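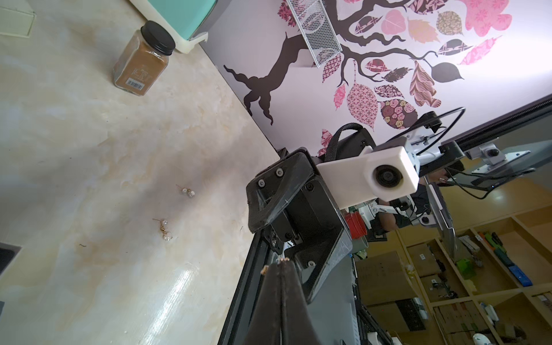 *Two pearl earrings and a spice jar on the counter of the breakfast corner in Marchal.*

MARCHAL -- The small shop Brodik, which sells kitchen goods and jewelry under one roof, has opened a breakfast corner next to its sales room. The corner opened in August and receives visitors every morning until 11:30.

The shop rents the room from the building company Grinditard. It was used for storage before, and the renovation took three weeks. The company paid for the new electric lines, and Brodik paid for the rest, including the wallpaper and the counter. According to the shop, 500 customers answered a short survey in spring, and a place to sit and eat something simple was the most frequent wish. 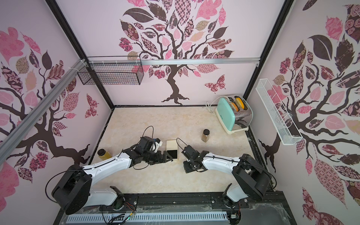 Breakfast is simple on purpose, the shop says. The menu has toast, tea and coffee, and the toast can be ordered with butter, honey or a brown spice mix from the town market. A mint-green toaster with two slots stands in the corner by the wall, under the big trees of the wallpaper, and the jar with the black lid is kept close to it. The shop chose the pattern with pink leaves and butterflies after comparing it with a plain gray one, which was found too cold for the morning hours. Wire baskets hang along the walls for napkins and small packages, and they are to be filled when the first delivery from the supplier Makico arrives.

The jewelry part of the business will also use the room. In the afternoon, when no food is served, customers can look at earrings and small charms at the table and ask for repairs -- a broken clasp or a lost pearl, for example.

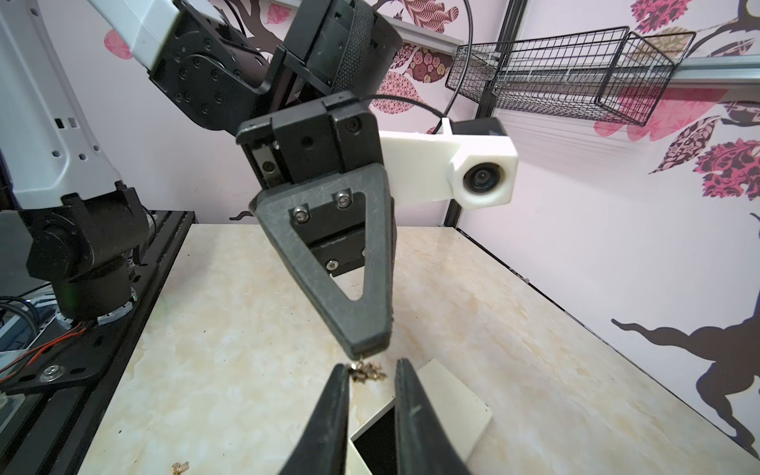
Repairs cost the same as in the sales room, and most of them are ready after three days. Larger orders must still be brought to the main desk, where they receive a number. The last one given before the opening was 1237.

Brodik plans to keep the breakfast corner open through the winter and will then decide about longer hours. Reservations are not needed.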